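Plirkwood 邻里互助 › 家有小孩 › 玩具与收纳

# 玩具轮换到底怎么排？旧积木要不要留？

**Zainab Okoro** 发帖 · 阅读 3276 · 标签：玩具轮换、二手木积木、小户型

大家好！潜水很久了，第一次正经发帖，写得长，先谢谢愿意看完的各位。

家里小家伙现在26个月，正是什么都要拿、什么都要倒出来的年纪。我们住的是两居室，客厅既是客厅也是游戏房，也是我先生晚上写东西的地方。上个月婆婆搬家，一口气给我们送来好几袋玩具，有我先生小时候玩过的，也有亲戚家孩子淘汰下来的，再加上我们自己买的，整个地面就没法下脚了。最让我惊讶的是，玩具多了以后她反而不玩了！她会把一整筐倒在地上，站在中间看一圈，然后跑来抱我的腿。以前只有一套叠叠杯的时候，她能一个人坐着玩很久。

我看到很多人说“玩具轮换”，就是每次只拿出来一小部分，剩下的收起来，过一阵子再换。听上去特别美好，我当天晚上就动手了，把东西全摊在地上分类，分到半夜，越分越兴奋，也越分越糊涂。按颜色？按材质？按年龄？我先按材质分了一遍，结果木头的全在一箱，毛绒的全在一箱，拿出来一箱等于这两周只有木头。推翻重来，又按“安静的”和“吵的”分，更乱了，因为在她手里什么都可以是吵的。

我现在的问题主要有这么几个：

- 一次拿出来多少比较合适？有没有一个大家用着顺手的做法？
- 多久换一次？固定时间换，还是看孩子的状态？
- 积木这种“一直都能玩”的东西，要不要参加轮换？
- 旧的木头玩具，漆不太完整了，怎么判断能不能留？
- 收起来的那部分放哪里，小户型真的太难了。

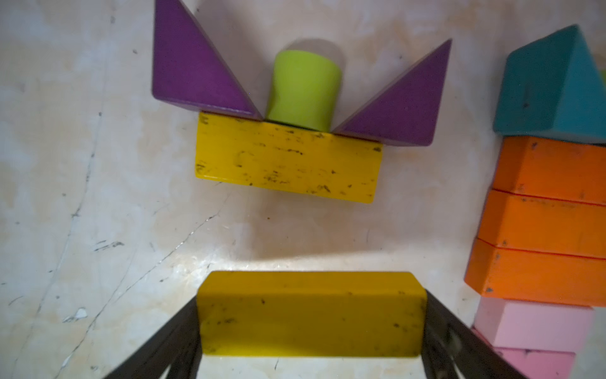 积木是我最舍不得收的一类，因为它太百搭了，今天是桥，明天是给娃娃盖的被子，后天就成了“电话”，她会很认真地举着一块长条跟外婆讲话。可舍不得归舍不得，新旧问题还是绕不过去。像这种黄色的长条木块，形状很好，上沿磨得有一点圆，手感比新的还舒服，可是侧面全是细小的黑色磕痕，还有漆磨掉以后留下的小斑点。我婆婆的意思是“玩旧了的木头才好”，我妈的意思是“赶紧扔”，两位老人家在电话里各说各的，我夹在中间。我自己倾向于留下来，就是不知道是打磨重新上油，还是擦干净直接给她玩，又或者摆在高处当装饰。小家伙最近不怎么往嘴里塞东西了，但长牙的那几天还是会咬。

还有一个小烦恼：每次我收玩具，只要被她看见，那件玩具马上就变成全世界最重要的东西。明明半个月没碰过的小木琴，我手一伸过去，她就哭得像我要把它送到月亮上。大家都是趁孩子睡了才换的吗？她醒来发现东西不见了会不会难过？

我非常愿意折腾，这种事情我一做就停不下来，所以麻烦一点的方法也欢迎推荐！

---

**Tanko Onyeka** 回复

少买点就行了。

我家两个，没搞过什么轮换，大箱子一个，玩完丢进去，盖上盖子。老大小时候最喜欢的是锅盖和一卷胶带，你花再多心思也比不过锅盖。

积木不用收，旧的擦擦就能玩，我小时候玩的那些比这破多了。

---

**Binta Akande** 回复

终于有人问这个了！我折腾玩具轮换折腾了快两年，走过的弯路可以写一本书，看到楼主说“分到半夜越分越兴奋”，我在屏幕前面使劲点头，太懂了。我按你问的顺序来答，可能会跑题，请多包涵。

先说分类。我最后留下来的方法是按“孩子拿它做什么”来分，比如搭东西的、装扮和过家家的、要动脑子配对的（拼图、形状盒）、发出声音的、能推能拉能满地跑的、还有画画捏泥那一类。每一类里挑一点出来，组成一批，这样无论哪一批，孩子都有得搭、有得演、有得跑。你按材质分会翻车很正常，我也翻过，我当时还按颜色分过呢（就为了拍照好看，有两个礼拜我家客厅全是蓝色的，我女儿毫无反应，只有我觉得很美）。

至于一次放多少，网上有各种数字，我试下来觉得跟家里地方大小、孩子一天在家多久都有关系。我的笨办法是看收拾要多长时间：晚上我带着她一起收，如果一首歌放完还没收完，就说明东西多了，第二天悄悄撤掉一点。这个办法特别好用，因为它顺便把收拾这件事也变成游戏了！我们家的收玩具歌到现在没换过，她一听到前奏就会跑去拿筐，有一次在超市里听到同一首，她开始往购物车里收东西，我拦都拦不住。

多久换一次，我一开始是死板地按日历来的，后来放弃了。现在看信号。哪些信号呢，比如开始拿玩具当垫脚的，比如一件东西倒出来以后马上走开，比如天天要求开电视。反过来，如果她正沉迷某一样，千万别动！我女儿有段时间在用小动物开“医院”，每天都有新病人，我按计划把动物收走了，她在空架子前面站了很久，问我病人是不是都出院了。我当场就把整箱搬了回来。所以我后来的规矩是，正在上演的剧情一律不收，只收没人气的。

积木我是不轮换的，永远在外面，但是会换“搭档”。这一批配小车，下一批配小动物，再下一批配几块布头和硬纸筒。同样一筐积木，配上布头就成了帐篷和床，配上小车就成了停车场，孩子的感觉像是换了一套新玩具。你家小家伙已经会拿它当电话了，这个年纪真的太有意思了，替你高兴！

旧木块怎么判断，我的经验供你参考，不一定全对。我会先在窗边光线好的地方一块一块转着看，再用指腹慢慢摸一圈，重点摸棱和两头。然后用白色的湿布用力擦几下，看布上有没有颜色。再用指甲轻轻刮漆边，看漆是牢的还是一片一片起皮。如果只是小磕痕和磨花，边缘摸着顺，擦了不掉色，漆也不起皮，那我会留。要是能刮下来碎片，我就不给小小孩玩了。还有一点要提醒，你说有一部分是你先生小时候的，那个年代的漆里有没有铅，光靠看和摸是看不出来的，擦布不掉色也说明不了这个问题。来历不清楚的老漆件，我自己的做法是收到高处当纪念，不让还会咬东西的孩子拿，也不要自己在家干磨，磨下来的粉更麻烦。想留着玩的话，先问问你们当地有没有能检测的地方。

擦洗的话，木头别泡水，拧得很干的布加一点点温和的洗涤剂，擦完再用清水布过一遍，放在通风的地方慢慢晾，别直接晒，也别贴着暖气。我有一次心急放在暖气上烘，第二天有几块裂了口子，心疼了好久。原木无漆的那种，晾透以后可以抹一层食品级的油，薄薄的，多余的擦掉，木纹一下子就出来了，看着特别治愈。抹过油的布记得摊开晾干再扔，不要揉成一团放着。

被孩子抓到收玩具这件事，哈哈哈哈，全家都经历过。我多数时候是等她睡了以后换，但会留一个“告别”的机会：白天跟她说，小木琴要去睡觉啦，想跟它说晚安吗？有时候她说不要，那就留着。有时候她很郑重地亲一下，亲自放进箱子，还给它盖一块手帕。等它再出来的时候，她会大喊“你睡醒了”，那个高兴劲儿，比收到新礼物还夸张。你可以试试这个说法，26个月应该已经听得懂了！

收纳我是弱项，我家箱子全在床底下，每次拿都要趴着。等别人来讲吧。

---

**Zainab Okoro** 追加

Binta，你这个回复我看了三遍，还念给我先生听了！“睡醒了”那段太可爱，今天下午马上用上，小木琴已经成功入睡，她还嘘了我一声，让我走路轻一点。

Tanko，锅盖我家也有，确实打不过。

跟大家汇报一下进度。我照着“拿它做什么”的思路重新分了，分成四批，每批一个布袋，袋口缝了不同颜色的布条。婆婆送来的那些老漆积木单独放在柜子最上面，等我打听好检测的事再说，其余的先留下擦洗。现在轮到收纳，也是我最拿不准的部分。
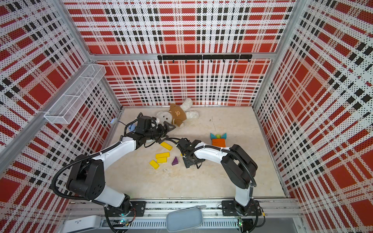 收起来的东西和正在玩的东西，我想彻底分开放。布袋归柜子，正在玩的归墙，这样地面能空出来，她也看得见自己有什么。墙面我考虑的是带小孔的洞洞板，银色铝框架起来，左、后、右三面围成一个小角落。这种红白黑格纹的板子我一眼就喜欢上了，热闹，像野餐布一样！后面那排黑色小钩子现在都空着，我还没想好给它配什么，左边的白色网篮倒是很想用来放绘本或者画画的本子，里面还有一道细细的隔条，可以分两边。可是转念一想，花色这么满，积木和小车颜色也鲜艳，放在一起会不会什么都看不清？她会不会又回到站在中间看一圈然后来抱我腿的状态？

另外就是钩子和网篮的安全，她现在力气见长，什么都要拽一拽。装的高度和位置有没有讲究？我家那面墙是隔墙，敲上去是空的声音，我心里没底。

还想问问有没有人试过跟邻居互换玩具，我们这栋楼有好几个差不多大的孩子，我脑子里已经开始画表格了，请泼冷水或者鼓励我，都行！

---

**Chinyere Tamuno** 回复

收纳我可以讲！我在 Plirnside 那边开过一个小小的亲子活动角，地方特别小，能上墙的全上墙了，后来又把同一套办法搬回了自己家，所以两种情况都踩过坑。

先讲花色，我自己也是喜欢热闹的人，所以完全理解你看到红格子会心动。我的体会是，花背景前面适合放少而大的东西，或者单色的东西。比如素色围裙、原木色的大勺子、一顶草帽、一个没有图案的布包，挂上去特别精神，孩子也一眼找得到。小颗粒的、五颜六色的就别挂在前面了，积木、拼图片、小车，放在矮一点的浅色托盘里，一样东西一个托盘，托盘就是它的背景。白色的网篮配格纹没问题，白色本身就跳得出来，放绘本的话封面朝外，一次放两三本，比塞满一排脊背朝外好得多，这个年纪的孩子认的是封面。

如果装好以后觉得太闹，不用拆，裁一块素色的毛毡或者薄布，夹在玩具后面那一小块就行。我那时候就是这么干的，三面里只露两面花的，眼睛舒服很多，拍照也还是好看。

再讲钩子。那种一长条带一排小钩的，我个人只用来挂轻的、软的，布袋、小围裙、装扮用的帽子和披肩。给小小孩用的时候要注意它跟眼睛的高度错开，孩子跑过来正好撞上钩尖是最怕的。要么低到放在矮柜背后、人跑不过去的地方，要么高到大人来拿。钩尖如果比较硬，可以套软胶头，不过套了以后要常常捏一捏，松了就换，别让孩子抠下来吃掉。带绳子的东西不要挂在孩子够得到的地方，这条请一定记住，长绳、项链、带长背带的包，都算。

空心的隔墙确实要小心。别直接拧进板里就算完，先找到里面的龙骨，固定在龙骨上。找不到、或者位置不合适的话，用专门给空心墙的膨胀件，看清楚包装上写的承重，再给自己打个大折扣，因为孩子会拽，会吊，会突然决定要爬。我家那块装好以后，我自己先两只手抓着往下坠了一会儿，确认纹丝不动才让孩子靠近。如果你是租房或者不想打孔，落地的框架也行，但是一定要有防倾倒的固定，别嫌麻烦。

网篮我会装在侧面，不放正中间。孩子坐在中间玩，正前方留给托盘和地垫，侧面伸手能拿到书，转身不会撞头。篮子的网格有时候接口会有小毛刺，买回来先用旧丝袜套在手上摸一圈，哪里勾丝哪里就有刺，细锉刀蹭几下就好。这招是我妈教的，她用来检查竹筐，效果一流！

关于收起来的那几批，你用布袋已经很聪明了，我补两个小细节。一是在袋子里放一张清单，写里面有什么、上次什么时候拿出来的，写月份就够了，比如“七月出过”。不然几轮下来你会完全记不得哪一批是哪一批，尤其是缺件的时候，会满屋子找一只根本不在这批里的小羊。二是毛绒和布类的单独一袋，收之前洗干净晒透，跟木头混放容易有味道。

说到缺件，我强烈推荐准备一个“孤儿罐”，透明的，放在大人够得到的高处，谁在沙发底下捡到任何一个小零件，不用想它属于哪里，直接丢罐子。换批的时候再统一送它们回家。自从有了这个罐子，我家每个月都像过节，总能找回一件大家以为永远失踪的东西。上回找回来的是一只拼图上的鸭子，全家鼓掌。

互换玩具我举双手鼓励！我们当时是从三家开始的，每家出一袋，写清楚里面的东西，约好换回来的时间，换之前擦洗干净。规矩越少越好，但有一条必须有：不能丢不能坏的，千万别拿出来换。我第一次就犯了这个错，把女儿最爱的小火车头放进去了，人家孩子喜欢得抱着睡觉，要回来的那天两个小朋友一起哭，我和那位妈妈也差点跟着哭。另外，往嘴里塞得厉害的孩子家里，小零件的袋子就跳过，大家事先说好，没有人会介意。

高度的话，给你一个我自己的习惯，让孩子坐在地垫上伸直手，手指尖碰得到的地方，就是“随便拿”的一层，再往上放需要请大人帮忙的，比如颜料和剪刀。等她长高一点再往上挪，洞洞板的好处就在这里，挪起来很快，我家那块已经跟着孩子长了好几次了。

装好了一定回来发后续，我想看你最后在那排钩子上挂了什么！

---

**Ebere Shehu** 回复

赞同楼上说的托盘。补充一点，托盘底下垫一小块防滑垫，不然小孩会连盘带积木一起推着跑，我家就是这样发明了“送外卖”的游戏，地板划了好几道。

轮换的时间我家大概是15天一换，也没有什么道理，是因为正好跟换床单一起做，不容易忘。

旧积木如果漆面不放心，又舍不得，可以留给大人用。我有几块压在书架上当书挡，客人来了都问哪里买的。

---

**Zainab Okoro** 追加

丝袜检查法我今晚就去试！孤儿罐也安排上了，洗好的果酱瓶，已经收到第一位住户，是一只不知道哪里来的塑料胡萝卜。

花色的问题我想通了：格纹留着，积木进浅色托盘，钩子先挂她的小围裙和一顶素色帽子，墙等周末我先生在家的时候一起找龙骨。互换的事，楼下那家已经答应了，对方拿出来的第一袋是厨房玩具，我比孩子还期待。小木琴还在睡，她每天早上都要去柜子门口听一听。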